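Clolurlow Hand Grippers — matched pair

Clolurlow is a pair of grippers you hold in your own hands to show a robot how a job is done. You pick things up, you put things down, and the pair records what your hands did so an arm with the same fingers can learn it. I make them at Skavach, and I'm also the person who answers the support email, so if you write in at an odd hour you'll be getting me in my slippers.

I started out teaching with a remote-control rig like everyone else (mine was the old Drakach, still on a shelf, still missing a knob). It works, but you can't feel anything through it, and a job that takes a few seconds by hand turns into a slow little puppet show. With these on your hands you just do the task. My favourite practice job is a small drawer of paper sachets: pull the drawer, sort through the packets, close it again. Paper crumples differently every time, so you never get the same grab twice!

Before your first recording, lay down something plain to work on and open the fingers right out. I do it at the start of every session, kettle on, no objects yet, and then close them slowly so the software learns the full travel.

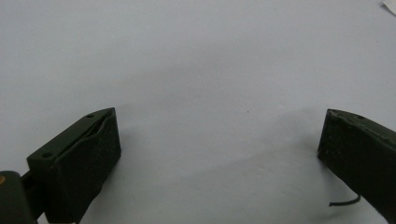
Tennant wrote in to ask whether you have to redo the opening and closing each time you swap hands, or only when the fingers have been off. Only when the fingers have been off, or if you've dropped one (I have). Swapping hands is fine, as the left and right are set up separately anyway.

The fingers ride on a linkage, so they stay facing each other as they close, and you can sneak them into fairly tight spots. For thin stuff like sachets, go in at an edge and let the pads do the work. Squeezing harder mostly teaches the robot to squeeze harder, and then you've got a whole batch of recordings to chuck out. Ask me how I know. 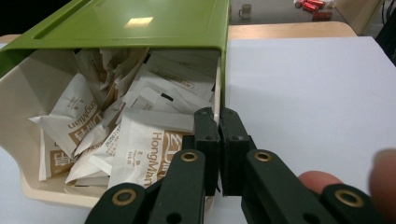

Finger pads in close beside a drawer of HongMan sachets.

People always want to know how many recordings they need. For a drawer job on one table I'd plan on 300, and I'd shift the drawer a bit between goes so the robot doesn't learn one exact spot by heart. Take breaks — tired hands make sloppy demonstrations, and you'll spot the slump when you play them back.

Two hands are worth the extra cable, in my opinion. One can steady the drawer while the other goes rummaging, and that's a colossal pain to do by remote control. Keep the leads hanging toward you, off the work area, and give yourself enough slack to reach the far side without a tug.
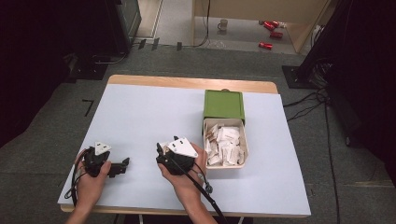
Both grippers in hand, with the sachet drawer pulled forward.

What you get:
2 hand grippers, left and right
2 leads
Spare finger screws in a little bag (you'll lose one, everybody does)
Printed setup sheet

Spare pads are sold separately, and the next batch is due in September. If you're in a rush before then, email me and I'll have a dig through the bench drawers.

Page updated 2021-07-03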